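Gallery: Moulin, our little grasp planner, at work in simulation

Shared 16 times | 6 comments

Welcome to the gallery page, and thank you for stopping by! I've been promising friends and family a look at what we do all day at Levness, and since most of my job is software (and software is awfully hard to hang on a wall), the simulator is the nicest way I know of to show it off. Moulin is the planner that decides how a gripper should come in toward an object, how wide to open, and which way to turn its wrist before it closes. It talks to Vesen, our controller, which takes those plans and turns them into smooth motion - or as smooth as we can manage on a Tuesday morning before the coffee has kicked in.

Our test set has 308 starting poses in it, and I have grown fond of quite a few of them. We run the whole set every night and come in the next day to a long list of results, and I still scroll through the pictures before I look at a single number. My colleague Anisa Pattinasarany wrote the viewer we use for that, and she was kind enough to add a bookmark button after I'd asked for it all spring.

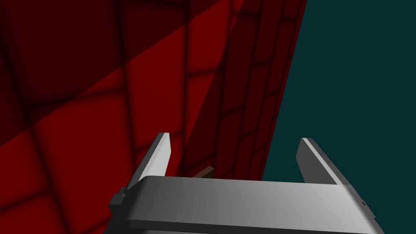
Moulin with a small brown piece between the open fingers, rendered from just behind the palm. I love the big red tiles and the long diagonal shadow.

Small, thin things are where I've spent most of June. A chunky block forgives you a great deal, but with something slim the planner has to be choosy about its angle, and a view from behind the palm can hide a lot of what it would like to know. Our older version tried around 70 approach angles and took the first one that cleared its collision check. The new one scores them all, then goes back over the best few with a finer check on the fingertips, and I'm so much happier reading its logs!

If you'd like to see more, Graturis is the name of our viewer, and I'll gladly give anybody a tour of it who drops by the office in the afternoon. Comments are open below, and I do read them all, usually with a snack.

Like (70) | Share | Leave a comment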